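4 开放日演示与现场观察

4.1 演示任务

Geris 双臂平台的公开演示安排在八月，地点为 Dritcombe 实验车间。参观者按预约分组进入，每组讲解时间为20分钟，讲解结束后可在围栏外自由观看。演示任务为塑料容器整理：桌面及斜置搁板上放有不同颜色、不同尺寸的收纳筐和白色盒体，由两条机械臂配合，将容器按类别归拢。选择这一任务的原因在于，参观者无需专业背景即可判断归拢的结果是否合理。

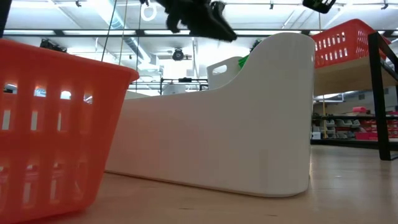 容器的初始位置由工作人员在每组入场前重新布置，不使用定位夹具。与 Solberg 在前期报告中采用的固定料位相比，这种布置方式使各组看到的抓取顺序并不一致，讲解词也因此只介绍任务目标，不预告具体步骤。开放日全天共接待10组参观者，其中9组观看了完整流程，另一组因时间冲突只参加了讲解。

4.2 现场配置

两条机械臂分置于工作台左右两侧，末端均为黑色夹爪。浅色木质台面外围装有黑色金属框架，地面以黑色胶带作标线。
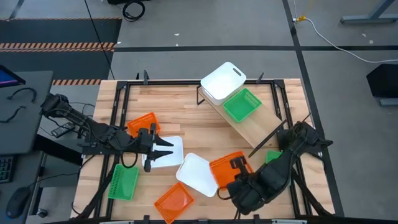

任务调度由 Woltia 软件完成，该软件为每条机械臂分配目标容器，并在两臂的工作区域重叠时设定先后次序。我们在准备阶段发现，带网孔的筐壁容易使边缘检测产生多余轮廓，因此将抓取点限定在筐口边沿。白色容器表面光滑，受顶部灯光影响较大，其抓取点另行标定。

参观者的提问以书面卡片收集，共收回41张。提问最多的是两臂会不会相撞，其次是容器倾倒后系统如何处理。

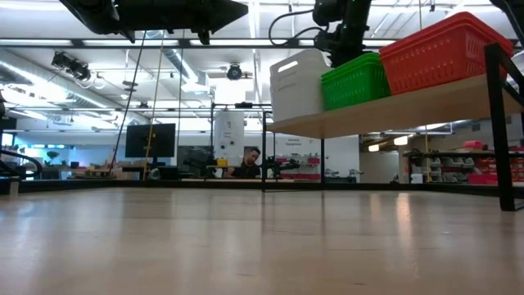 对于前一类问题，讲解人员说明了区域互锁的规则：一臂进入共用区域后，另一臂须在区域外等候。对于后一类问题，现行程序仅支持有限的姿态调整，超出范围时转为人工复位。部分参观者认为等候时间偏长，这一意见与我们内部测试时的感受相符，后续将通过缩小共用区域加以改进。

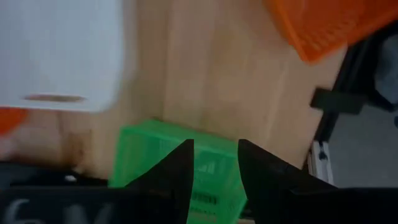 图4 开放日演示任务的工作现场

4.3 讨论

公开演示与实验室测试的差别主要体现在节奏上。为便于讲解，我们降低了机械臂的运行速度，因此现场用时不能直接用于性能比较，本文也未将其列入第5节的统计。卡片中关于故障处理的提问促使我们在操作界面上增加了状态提示，用于区分等候、重新规划和人工复位三种情况。该提示在下一轮内部测试中启用。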